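Dillgate Home Services: Staff Questions About the Folding and Tidying Program

These are the questions that came up most in the staff meetings and in the box by the time clock at Dukeck Street. Answers were put together by the operations office and updated in August. If yours is missing, send it to your shift lead.

What is the program?

Dillgate cleans and tidies furnished rentals. A large part of every visit is soft goods: throws, blankets, table linens, clothes that guests leave on the furniture. We are working with Beltosport, an equipment supplier, on a machine that can pick up, fold and stack these items. Right now people do the work with hand-held grippers, and the recordings are used to teach the machine. The machine itself comes later and will start at the Dukeck Street laundry room, not in client homes.

Will I lose my job or my hours?

No position is being cut through the end of the pilot. Guaranteed hours stay as they are in your current agreement. We can't promise what staffing will look like years from now, and we won't pretend to. What we have committed to in writing is 100 days' notice before any change to a job description that comes out of this program.

Do I have to take part?

No. Gripper work is a sign-up shift. Turning it down doesn't affect your rating, your route or your place on the holiday list.

What does a gripper shift pay?

Your regular rate plus the skills premium, the same one paid for floor machine work. Setup and charging count as paid time. So does the drive between units.

What will I be doing?

You pick up and put down household fabric items with the gripper, one at a time, the way you would by hand. The task sheet lists 103 tasks. Most are short: fold a dish towel in thirds, lift a shirt off a sofa arm, straighten a throw, move a folded stack from one end of a seat to the other. You do each one several times and change the starting position a little between tries.

Why real rooms? Wouldn't a table in the back be easier?

We tried the table first. Fabric on a bare table is easy to find. Fabric on a patterned blanket on a soft seat is harder, and so is dark clothing bunched up in a corner. Those are the conditions you work in, so the practice has to happen there.

I'm slow with the gripper. Is that a problem?

Everyone is slow to begin with. There is no speed target. A smooth, steady movement is more useful than a fast one, and a dropped cloth is fine. Pick it up and keep going. Do tell your lead if your hand or wrist gets sore. The limit is 110 minutes of gripper time per shift, with breaks, and leads are not allowed to extend it.

Is the camera recording me?

It points at the gripper and what is in front of it. It can catch more of the room than you expect, so before you start, put away mail, family photos, medicine bottles and anything with a name on it. Sound is turned off. Recordings are not used for discipline or for timing your regular work. If you record something by mistake, write down the task number and ask for it to be deleted. You don't have to say why.

Do the clients know?

Gripper shifts only happen in units where the owner has signed the consent form - check for the green mark on your route sheet. No mark, no recording, even if the owner is standing there and says it's OK.

What will change once the machine is in the laundry room?

The plan is for it to fold flat items such as pillowcases and napkins. People will still sort, check for stains, handle delicate pieces and make up the bundles. Somebody has to load it and clear jams, and those will be trained roles posted to current staff first. Expect the first months to be uneven. Beltosport has told us to plan for extra hand folding during setup, and the schedule allows for it.

Who decides whether the machine stays?

The laundry crew will fill out a short form at the end of each shift for the first 250 shifts. Those forms go to operations and to the staff representatives at the same time. If the crew reports that it makes the job harder or less safe, the pilot stops until that is fixed.

How do I sign up?

Put your initials on the sheet at Dukeck Street or tell your lead. Training takes one afternoon and is paid. Bring closed shoes and tie back long sleeves.

What should the area look like when I begin a sofa task?

Leave the throw spread over the seat, with the folded cloth on top of it. Clothing can stay where it is, over the arm or the back. Hold the gripper low with the fingers open and wait for the tone before you reach.
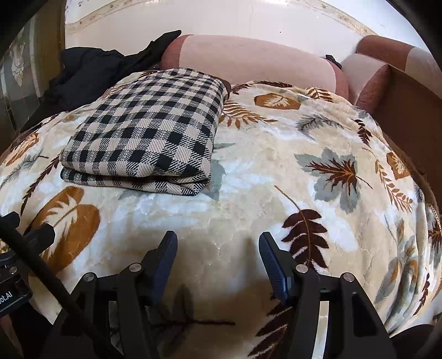
When you finish, put everything back the way the owner had it, wipe the finger pads, and plug the gripper in at the charging shelf before you clock out. Damaged pads go in the tray marked for returns, with your task sheet folded around them.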